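Zistby Community Help > Hobbies > Puzzles

Getting back into cubing as an adult, where do I start?

Posted by Yeshi Tesfamariam, Sep 15, 2024

Hi everyone! I could do one side of a Rubik's cube when I was twelve and I was very proud of it, and then I forgot the whole business until May, when my niece solved hers at the dinner table while still talking to me about school. I want in!

I've been using the little beginner booklet that came with my cube. The white cross is fine, the first layer is fine, the second layer I can do if the room is quiet. Then I get to the last layer and everything falls apart. I do the moves from the booklet, lose track of which side was facing me, and end up with a mess worse than when I began. Is it normal to get stuck there? Should I learn a different method, or keep grinding? Also, do I need a better cube? Mine is stiff and my wrists complain after 20 minutes.

Aled Nicholas

Welcome back to the best hobby there is! Yes, completely normal. The last layer is where everyone I've ever taught has wobbled, me included (I once threw a cube into a laundry basket and left it there for a week).

Keep the method you have. Layer by layer is good enough to get you well under 2 minutes, and you'll be glad of it if you move on to something faster. What you need is to stop reading the moves and start feeling them. Pick one sequence, the short one that makes the yellow cross, and do it over and over on a solved cube. Don't look at the booklet after the first few goes. If you repeat it enough times the cube comes back to solved, so you'll know straight away if you slipped. I did mine 100 times in front of the TV and my fingers still know it when my head doesn't.

For keeping your place, choose a front color before you begin the sequence and say it out loud. "Green front, green front." You'll feel silly and it works. 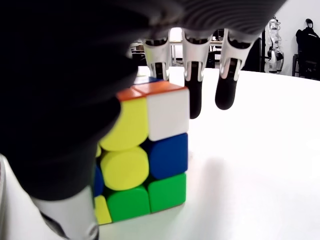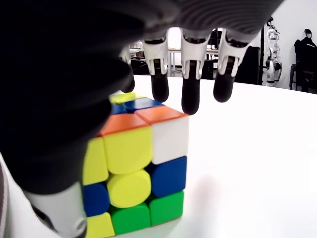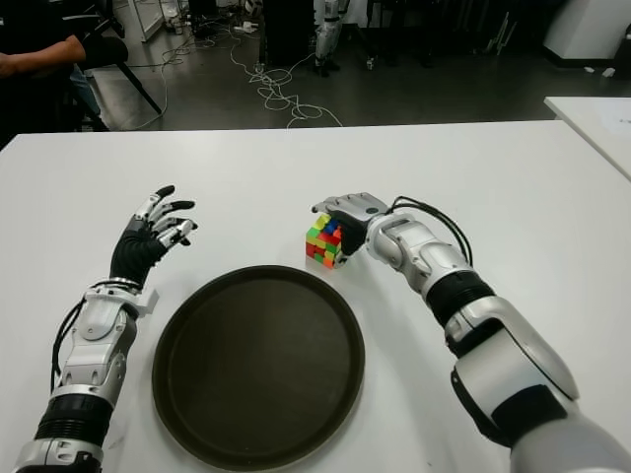

A Rubik's cube at a white table, three views.

On the cube itself: before you buy anything, try loosening yours. Pop the center caps off, and if there are screws under them give each one a quarter turn counterclockwise, the same amount on every side. Then a drop of silicone lubricant inside and a few minutes of turning it any old way. If there are no screws it can't be adjusted, and then I'd go shopping with a clear conscience. I love my Kekley, very light, corners cut beautifully. And turn with your fingertips! If your wrists ache you're probably gripping the whole face and twisting.

Stergiou

Kekley is fine but overpriced, get a Fenex. Don't use cooking oil on it, whatever your uncle says.

Yeshi Tesfamariam

Aled, thank you!! There were screws! It turns so much more easily now, and I got the yellow cross four times in a row tonight saying "green front" at the cat. Corners next. Is there a trick for remembering which corner is already in the right place, or do you just check all of them?

Aled Nicholas

Just check all of them, ignoring how they're twisted. You want the corner whose three colors match the three sides it touches. Put that one at the front right and go. If none match, do the sequence once from anywhere and look again. Tell us when you get your first full solve!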